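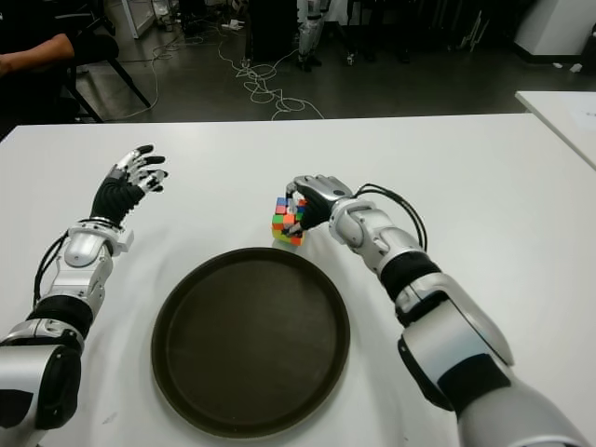
Figura 2. Bandeja redonda sobre la mesa blanca.

4.2 Nivelación de la mesa Mosska

1. Afloje las contratuercas de las patas con la llave de 12 mm.
2. Coloque el nivel a lo largo del tablero y gire cada pie hasta centrar la burbuja.
3. Repita la operación a lo ancho.
4. Apriete las contratuercas.

Nota: en suelos de madera, compruebe el nivel otra vez pasadas 2 semanas.

PRECAUCIÓN: no arrastre la mesa con los pies extendidos. Levántela siempre entre dos personas.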